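My two months with the Briveo gripper kit

03/06/2021, by Maëlle MacPherson

I promised in the comments to write something longer about the Briveo, so I sit down and do it now. Several of you asked the same thing: is it worth the money if you already have a small arm at home and only want to pick up household things? My short answer is yes, with two complaints. The long answer is what follows.

First, what you buy. The Briveo is a kit with a pair of soft yellow fingers, a mounting plate, one servo, a small camera with its bracket, and a control board which talks to the computer over USB. The arm is not included. I say this in plain words because on the shop page the arm is in all the photos, and I know one reader who ordered it believing he would get everything. You need your own arm with a standard flange, or the adapter, which is sold separately.

I ordered from Brudalero, the only shop I found that sends to Veltusthorpe without asking a crazy price for the delivery. The package came after 14 days. The box was well packed and the screws were in small bags with numbers on them. I wish that all makers would do this.

Mounting

The booklet says one hour. For me it was an evening. The plate goes on easily, but the camera cable must pass behind the servo before you tighten the bracket, and the booklet shows this only on the last page, after you already tightened it. So I took it apart and did it again. If you read this before you build: pass the cable first.

The fingers are pressed on two rails and held by one screw each. They have ribs and pockets along the sides, so that they bend around an object when it pushes on them. I was afraid that they would be too weak for anything heavier than a sponge. They are stiffer than they look. A full glass jar of jam was not a problem, but a wet one slipped two times of three, and I stopped before I had jam in the joints of the arm.

The software

There is a program for recording and replaying movements, and there is a Python library. The program is fine for the first days. You move the arm by hand, press a key, move again, and then it repeats what you showed. I used it for one weekend and then went to the library, which is where the kit becomes interesting.

The library has the function for closing with a limit of force. You give it a number and the fingers stop when they feel more than this. It works well with hard things. With soft things like a folded cloth, the number needs to be very low and then sometimes the fingers stop before they touch at all. I wrote to the support and a person called Wong answered me the next day, very polite, with a small piece of code which reads the current of the servo more often. It helped a lot. I think this code should be in the library from the beginning, but I am glad that somebody there reads the mail.

The calibration of the camera is my first complaint. You must print a pattern, put it flat, and move the wrist to many positions. When the light in the room changes, the exposure jumps and the program refuses half of the positions without telling which ones. I closed the curtains and used only the lamp, and then it accepted them all. A message on the screen with the number of the refused position would save people a lot of time.

What the camera gives you

Many of you wanted to know how much the fingers block the view. They come in at the bottom corners, and between them you have a good open field when they are spread. My worry was more about shiny surfaces, and for this a glossy table is a good test. The picture is from the wrist camera, as it comes, I did not correct the colors.

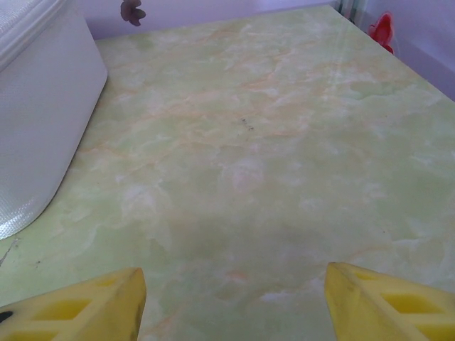

Fingers open over the green table, white container on the left. A little glare at the upper right.

The veins of the marble pattern stay readable in most places, but where the glare falls the green becomes pale and the pattern looks washed out. For a person this is nothing. For a program which searches the edge of an object by contrast, it can be a difficulty, and I had to turn down my threshold before it stopped finding "objects" in the pattern of the table. The yellow of the fingers is strong and clear, so it is simple to mask them out by color. You can also see that the tips become a bit darker and gray at the edges. It does not change the grip, as far as I can feel, but if you like your tools clean it will annoy you.

You notice also that the container on the left does not fit in the view. For large things you must go higher with the wrist, or plan the approach from the side. I would like a wider lens as an option, even for extra money.

The second complaint

It is the spare parts. The fingers are sold only as a pair together with the rails, even if the rails never wear out. I asked if one finger alone is possible and the answer was "not at this moment". The maker promises 2,000 hours of use for one pair. I did not reach this, of course. My counter in the library shows 3,033 closings up to this morning, and both fingers still come back to their shape when I let go.

Who should buy it

If you have already an arm and you can write a bit of Python, I recommend it. The hardware is honest work and the support answers. If you want something which works from the box without reading, then wait, the program for beginners is not ready for this yet.

If you have a first-generation arm from before the change of flange, order the adapter in the same package. I forgot it and paid the delivery two times.

Next I will try it with small things, coins and buttons, where I expect trouble with these wide tips. The changed threshold and the code for the servo I will put in the download section during March - write me in the comments if you need it sooner and I will send it by mail.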